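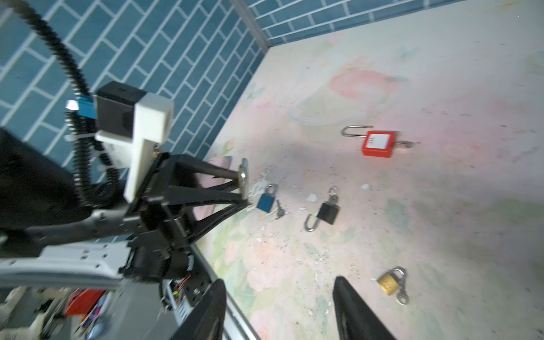 OK, the Mundarau thread, as promised, because several of you asked why I was yelling about a satellite over breakfast

Mundarau is a tiny cubesat built by students at Murombridge. You could carry it under one arm. It takes the temperature of its own solar panels and beeps the numbers home on a ham radio band, and anybody with a decent antenna can listen in. I have a decent antenna! (It's on the garage. My neighbor has opinions.)

I've been catching it from Voltville since it went up. A good pass lasts long enough to drink half a cup of coffee. You hear a little chirpy warble that slides down in pitch as it goes over, that's the Doppler shift, and then it drops behind the hill where the water tank is and you're done till the next one

Then in January it stopped. I had a clean sky and a high pass right over the house and got nothing but hiss. I figured it was me, so I went out in slippers and wiggled every connector. Still hiss

So I posted on the listeners' list and other people had hiss too. One guy further north had caught a piece of a beacon, and the clock in it said the satellite had been awake for less than a minute. Next pass, same thing, less than a minute again. It was rebooting over and over, poor thing

Why that's bad: every time it wakes up it runs its startup list, and part of the list is warming up the battery. The heater eats power. Battery sags, the Kragh board (that's the power controller) sees low voltage and shuts the whole thing off. Sun hits the panels, it wakes up, heater comes on. Round and round

The students had a rulebook for this, and I've seen it, it's long. The rule for low battery was hands off: send no commands, let it charge, check again in 2 days. Which makes total sense if the satellite is asleep. This one was waking up every few minutes and turning on a heater

Jui-lin Man was on the ground station desk that week. She's the one who wrote the startup code, so she knew there's a short gap where the radio is already listening and the heater hasn't come on yet. 400 milliseconds. If a "skip heater" command landed inside the gap, the battery might get ahead

Problem is you can't see the gap from the ground. You don't know when it's going to boot. So she asked if she could just send the same command nonstop for an entire pass and hope one of them fell in the right spot. The rulebook very much did not have a page for that. Her advisor read the numbers, asked what happens if it doesn't work, she said "same as now," and he said go

They sent it 2000 times on one pass. My job was to sit in my garage in a winter hat and listen, as were a bunch of other people in a bunch of other garages

First pass: hiss. The one after that: hiss, a chirp, hiss. I wrote "chirp???" in my log and underlined it so hard I tore the page

And then the morning pass on 1/8/24. It came up over the trees and it just kept going. Warble warble warble, all the way down to the water tank. I decoded the frame and the clock said it had been up for more than an hour. I did yell. The dog yelled too

It's still running with the heater off. The battery gets colder than they'd like on the night side, so they've turned the beacon down to every other minute and they're arguing about whether to try the heater in short bursts. I vote leave it alone but I don't get a vote

For the antenna people: it's a homemade yagi with 2 crossed sets of elements, and yes I'll post the measurements, give me till the weekend. I have to find the notebook page that isn't torn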